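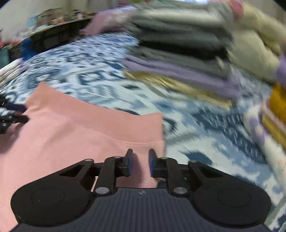 Research Papers > Section 4: Evaluation of the hand-held kit

4. Folding trials with the Trivambridge kit

4.1 Material and set-up

The kit under review is sold by Trivambridge as a pair of hand-held grippers, a charging dock and a licence for the Mikia recording software. The version tested was the one on sale on 09/12/2024. The grippers are worked by a trigger under the index finger, and each carries a camera that looks forward over the fingers. Recordings are stored on the gripper and passed to Mikia over a cable at the end of a session.

Folding was chosen as the main test. Cloth gives way under the fingertips, hides its own edges and rarely lies the same way twice, so it shows up faults that a test with blocks or cups would miss. Trials were carried out on a bed and not on a laboratory bench. Figure 4 is taken from the view of one gripper during work on a light pink garment. The second gripper is on the left of the same cloth, and folded clothes are stacked behind. The fingers of the nearer gripper stand open, with the pink fabric showing between the dark blue pads.

Figure 4. Two-handed work on a folded garment, seen from one gripper. The patterned bedspread is softened by motion blur.

4.2 Procedure

Each operator was given 15 minutes of practice before any recording was kept. A trial began with both grippers clear of the cloth and ended when the operator let go of the finished fold. There was no fixed order of steps. Operators were told only which garment to take next and where to put it down. In all, 2,000 trials were recorded, of which 1,000 used the standard fingertips and the rest used the longer set offered by Ververidis as an add-on.

The same garments were used for both sets of fingertips. No attempt was made to tidy the room between trials. The supplier's guide advises a plain background, but buyers who plan to record in homes will seldom have one, and the advice was left aside.

4.3 Observations on the hardware

The linkage kept the two fingertips parallel over the full travel and no play could be felt at the pivots by the end of the trials. The pads held thin cotton well. On thicker bands, such as a waistband or a deep hem, operators tended to press the cloth flat with one gripper and lift with the other – a habit that the guide does not mention but which all eight operators took up during practice.

Two weak points were noted. The gripper body is wide, and from the camera's position it covers much of the near side of the work. Fast turns of the wrist also blur the background, and a patterned cover such as the one in Figure 4 then offers fewer sharp points for tracking. Mikia marks such stretches in the recording but does not repair them. The tracking module from Drandport, which can be bought separately, was not tested.

4.4 Use of the longer fingertips

The longer set reached further under a fold and made it easier to turn a sleeve. It also bent slightly when the trigger was pulled hard. For garments with a thick band the standard set was preferred, and the results in Section 5 are reported separately for the two sets.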